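Ticket 3262: Curved desk, panel clips loose and cleaner residue on top surface

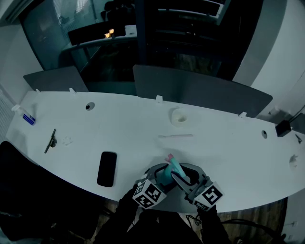
Curved desk with rear privacy panels, spray bottle and tape roll on site.

Status: Open, pending parts
Category: Furniture / workstations
Site: Gilora, second floor
Product: Magsi curved desk, white top, two gray rear panels
Opened: April 2002
Priority: Low

Reported problem

Two faults on the same desk, logged together at the request of the site.

1. The wide panel moves when the desk is leaned on. The small panel on the left is also reported as loose, but less so.
2. The white top feels tacky after cleaning and shows streaks in low light. Paper sticks to it.

Site states that the desk was moved from the first floor in one piece with the panels fitted. Cleaner in use at the time of the report was Rultow general purpose, diluted by hand into spray bottles. Dilution not recorded.

Entry 1

Checked the clips. The panels are held by small white clips at the back edge, four in total. Each clip has one clamp screw on the underside. All four screws turned by hand without a tool. They should not.

Tightened all four with a hex key until snug. Small panel now firm. Wide panel still moves at the top when pushed, less than before. Removed the wide panel and inspected the clips. Rubber pad is missing from one of them. The pad in the other is compressed flat and has a shiny face.

Panel itself is fine. No cracks or dents at the clamp points. Refitted.

Entry 2

Tried a temporary pad for the clip with the missing rubber: two layers of tape folded over the panel edge. Panel held for the rest of the day. Next morning the tape had crept out of the clip and the movement was back. Not a fix. Tape removed and adhesive cleaned off the panel edge.

Do not use tape as packing on these clips. Do not tighten past snug to make up for a worn pad. The clip body is plastic and will split at the screw boss. We have had this on other Magsi units.

Entry 3

Top surface. Marked off a test area left of center and cleaned it with plain warm water and a clean cloth, two passes. First pass lifted a gray film onto the cloth. Second pass came up nearly clean. Test area dried with no streaks and is not tacky. The rest of the top is unchanged.

Conclusion for fault 2: residue from cleaner mixed too strong. The coating is not damaged. Checked at a low angle under a hand lamp, no dull patches or swelling at the front edge.

Also looked at the two cable grommet holes. Film had collected around both rims. Cleaned with a damp cotton swab. No sign of liquid on the underside of the top, but spray should be kept away from the holes in any case. There are cables on the floor under the right side of the desk.

Entry 4

Asked site for the mixing method. Reply: "a good splash and fill it up." The concentrate calls for 10 ml to 400 ml of water for hard surfaces. Site measured its usual splash into a cup and found it well over that. Bottles emptied, rinsed, and mixed again to the correct ratio.

Cleaning procedure sent to site:

Clear the top completely, phones and small tools included.
Wipe with plain warm water first to take off the old film. Change the cloth when it turns gray.
Spray onto the cloth. Do not spray the desk directly.
Wipe along the length of the desk, left to right, following the curve.
Leave 20 seconds, then wipe with a second cloth dampened with water.
Dry with a third cloth.

The water wipe at the start is needed only until the old film is gone. After that, skip it.

Entry 5

Site cleaned the full top using the procedure. Reports no stickiness. One streak remains near the back edge where the cloth cannot get between the clips and the panel. Advised them to leave it until the panels come off for the pad replacement and clean the strip then.

Fault 2 closed.

Entry 6

Pads ordered from Fatton. They are not sold singly, so a full set was ordered and all clips on this desk will get new pads at the same visit. Supplier asked for the panel thickness. Measured at both ends and in the middle, same reading each time, standard pad fits.

Interim instruction to site: do not hang bags or coats on the wide panel, and do not pull the desk by the panels. If it has to be moved, take the panels off first. Hold the panel with one hand while the last screw is loosened.

Open items

Fit new pads, all clips.
Clean strip along back edge while panels are off.
Recheck screws two weeks after fitting.
Confirm whether the other curved desks moved from the first floor have the same clips. Site has not replied to this yet.

Entry 7

Fatton confirms pads shipped. No delivery date given. Ticket stays open.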